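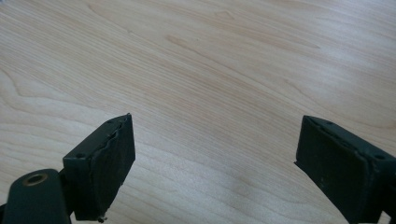

How to do Cundton by tram and ferry in one day

Quick one, I'm off again in the morning. Did this in September and people keep asking for the order, so.

What you need: day ticket, water, decent shoes. Hat if you burn.

1. Get the ticket the night before. Machine at the main station, left of the lockers. Press "zones 1-3", not "city". City doesn't cover the ferry and the inspector on the quay will not care that you're on holiday.

2. Tram 7 from outside the station, direction Hegazy Gardens. Be on it before 9. After that the school groups get on and you'll stand the whole way.

3. Off at the old customs house. Walk downhill, keep the river on your right. Coffee at Arnaseo if the queue is short. If not, keep going, theres a kiosk by the steps.

4. Ferry to the island. Every 22 minutes in season, hourly the rest of the year. Sit upstairs on the left going out for the lighthouse.

5. Lighthouse. 173 steps, narrow, no lift. Closed at lunch — properly closed, door locked, so go up first and eat after.

6. Lunch. Two places on the harbour, both fine. Fish soup at the blue one. Cash only when I was there.

7. Walk back round the north side to the landing stage. Allow around an hour. Muddy after rain, and the signs stop halfway, just follow the wall.

8. Ferry back, tram 7 again, but stay on to the end of the line for the gardens. Free after 5.

If you've got kids with you skip step 7 and do the beach insted. Yasmine Helmy did it with a pushchair and says the ferry ramp is ok but the tram step isn't.

Last tram back is 23:10. Miss it and it's a taxi — agree the price before you get in.

Bikes: allowed on the ferry, not on the trams. Lockers at the station take a big rucksack but not a hard case.

Timetables change in spring so check the board.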